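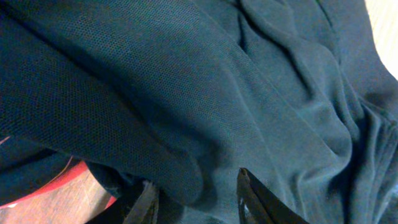 Can you fold a knit shirt straight out of the laundry basket?
Shake it out first. A knit shirt that is folded while it is still bunched up keeps every crease you fold into it, and the creases are harder to get out the next day.

How to fold a polo shirt or a cotton shirt on a table

Updated Jun 23, 2022

The method on this page works for most shirts with a collar and a button placket, with short or long sleeves. You need a flat table that is wider than the shirt and a few minutes. A bed will do, but the mattress gives under your hands and the folds come out crooked.

Before you start

Wipe the table and let it dry. Check that the shirt is completely dry too, especially the collar and the placket. These parts have more than one layer and hold water longer than the body of the shirt.

Textured knits such as piqué stretch when you pull on them. Lift the shirt with both hands and do not drag it across the table by one sleeve.

Opening out the shirt

1. Find the collar. If the shirt is in a heap, feel for the thickest part of the cloth and follow it until you have the whole collar in your hands.
2. Hold the shirt by the shoulder seams and give it two short shakes.
3. Lay it on the table with the front facing up and the hem toward you.
4. Reach inside from the hem and pull out any part of the back that has doubled over. A fold trapped underneath will show as a ridge later on.
5. Close the buttons. On a full-length placket, do the top one, the middle one and the bottom one. On a polo, do them all.
6. Smooth the cloth from the placket out to the side seams with a flat palm.
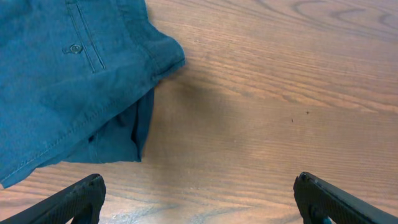 Which way should the buttons face while you fold?
Face down. The side folds are made across the back, so the placket and buttons end up on top when you turn the finished shirt over.

Folding

7. Turn the shirt over, keeping hold of the shoulders and the hem so it does not bunch up again. Smooth the back.
8. Fold one side in toward the middle, starting halfway along the shoulder. The new edge should run straight down to the hem.
9. Lay the sleeve back over that panel. A long sleeve goes down along the edge – fold the cuff up if it passes the hem.
10. Do the same on the other side. The two panels should be the same width.
11. Fold the hem up by a third, then fold again to just below the collar.
12. Turn the shirt over and straighten the collar.

If it comes out uneven

Open the last fold only and look at the sides. Most of the time one panel is wider than the other at the hem. Fix that and fold up again.

If the placket buckles, the buttons are probably one hole off. Undo them and start from step 5.

Storing

Stack shirts of the same fabric together, with the heavier ones at the bottom. Knits can stay folded all season. Woven cotton shirts that you put away in November will need a light pressing before you wear them in spring – use the heat setting on the care label and iron the placket from the back, working around the buttons.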